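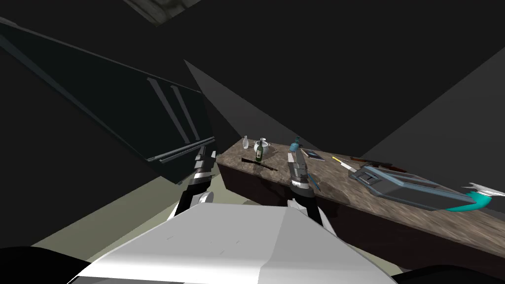

A dark cabinet beside a long counter.

I have dark kitchen cabinets, and for years the thing I disliked most about them was the noise. The doors are heavy and the hinges have no damping, so every trip for a coffee mug ended in a bang. New soft-close hinges would have meant drilling, so I bought a pack of Plelik stick-on door dampers instead and have lived with them for two months.
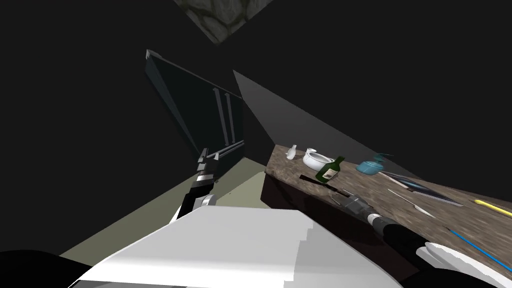
Inger Toft
Home and kitchen writer

The Plelik is a small plastic cylinder with a spring-loaded pin. You stick it inside the cabinet where the door meets the box, and the pin takes the last inch or so of travel. There are no screws. The pack comes with adhesive pads, a paper template and a little alcohol wipe for each damper.

Putting them up is easy if the cabinet is clean. Mine was not. The frame above the stove had a film of grease that the wipe only smeared, and I ended up going over it with dish soap, then water, then a dry cloth. After that the pads held right away. The instructions say to leave the door open for an hour before the first close, and I did.

On the ordinary upper doors they work well. The door slows down and shuts with a soft tap. If you slam it hard you will still hear it, but it is a dull sound and the plates stay quiet. The tall pantry door is another matter – one damper did very little, and it took a second one, mounted lower down, to get the same result.

They do leave a gap while the pin is new and stiff. For the first week my lightest door stood open by the width of a pencil and had to be pushed shut. That went away with use. Anyone with magnetic catches should take the catch off first, as the two fight each other.

I had one failure. The damper nearest the dishwasher came loose in July, when the kitchen was warm and steamy. I replaced the pad with a strip of Bondstead mounting tape and it has stayed put.

I also tried the Holst screw-in version on a single door. It is sturdier and closes more smoothly, but you need a drill and a steady hand. For a house you own, I would get the Holst. For a rental, the Plelik is good enough, and the pads come off with a hair dryer and some patience.

Last updated: July

Comments

Skarphéðinn Bjarnason: Do they work on inset doors? Mine sit flush with the frame.

Inger Toft: Only if there is a shelf edge or top panel to stick them to. Measure first.

paintedpine: Mine squeaked after a month. A drop of silicone oil on the pin fixed it.

Rae: Went with the Holst. Split one frame. Drill a pilot hole, people!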